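The Toy Box Curriculum

A robot that has never met a starfish has no opinion about where to grab one. Five arms, bumps all over, nothing flat to hold on to. You and I would pick it up without a thought, and so would any three-year-old, but for a machine that learns by example somebody has to go first.

That's the job I went to see in December 2025, when I spent a few days following Rondov, a small company that gathers examples of everyday handling for the people who train robots. I expected a lab with white floors and a big yellow arm behind glass. What I got was bedrooms, kitchens, book-lined studies and more toys than I've seen since my kids were small. I loved it!

The people doing the work carry a gripper in the hand, a chunky thing with two blue-padded fingers and a camera riding along. They squeeze, the fingers close, and everything the tool sees is recorded. There's no robot in the room at all. The robot comes later, at places like Halvorsen, where the recordings are fed to a learning system called Trulley that tries to work out what the hand was up to and how it might do the same.

The assignment I liked best is the tidy-up. Take a box, take a heap of odd little objects, and move them from one to the other. It sounds like a chore (it is a chore, ask any parent), and it's packed with the stuff robots find hard. A ball rolls. A beaded string flops over whatever is next to it. Soft rubber squashes and then springs back at the worst moment.
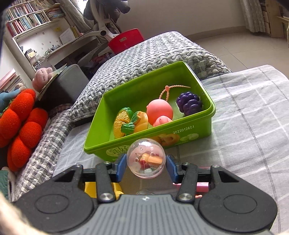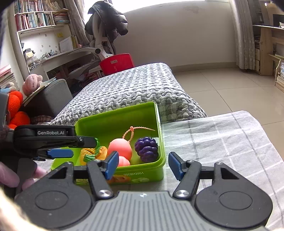
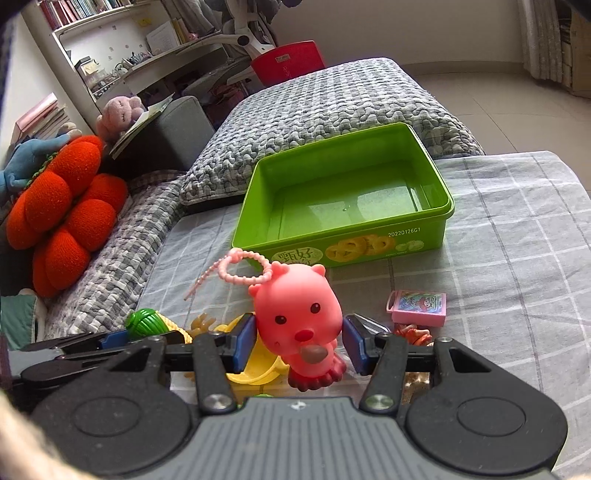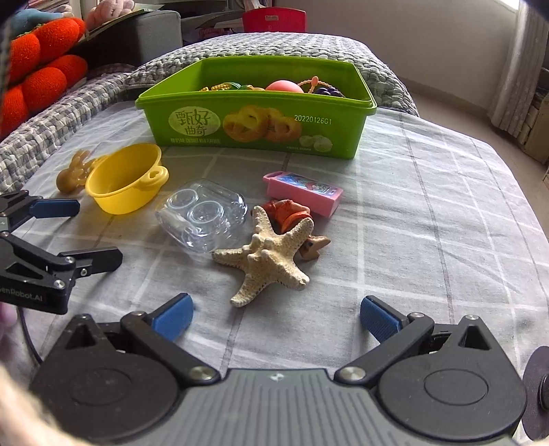 Tidy-up practice on a checked cloth, with the green box and its changing cast of toys.

A session runs to 200 short recordings, and the instructions fit on one page. Start with the fingers open. Don't rush. If you drop something, leave the drop in and carry on. I asked about that last one, thinking a fumble would be thrown out, and was told the opposite: a good fumble with a good recovery is treasure. A system that has only seen perfect grabs has no idea what to do after a bad one.

I had a go myself. My first surprise was how much I missed my fingertips. You can see the toy fine, but you can't feel it, so you start judging everything by eye, the tilt of a pad, the little dent in a rubber belly. By my tenth try I was leaning in from odd angles and holding my breath. By my twentieth I was weirdly proud of myself.

Variety is what everyone talks about. The same toy should turn up right side up, upside down, and half under something else. The box shouldn't always sit in the same place. Rooms matter too, with their curtains and chairs and sun coming in, and so far the tidy-up collection has been recorded in 58 homes. It stands at 3245 recordings, which sounded huge to me until I heard the team call it a decent start.

Before anything reaches Trulley it goes through Zastik, the software Rondov uses for checking. A reviewer watches each clip and marks the moment of contact, the moment of release, and anything strange in between. They aim to have a batch back within 48 hours so that people can hear what to change while they still remember what they did. The notes are wonderfully plain. "More from the left." "Slower on the round ones." One just said "nice pig."

I've tidied up plenty of toys in my life and never once watched my own hands do it. Now I catch myself in the kitchen, halfway to a lemon, noticing that my thumb has already made up its mind.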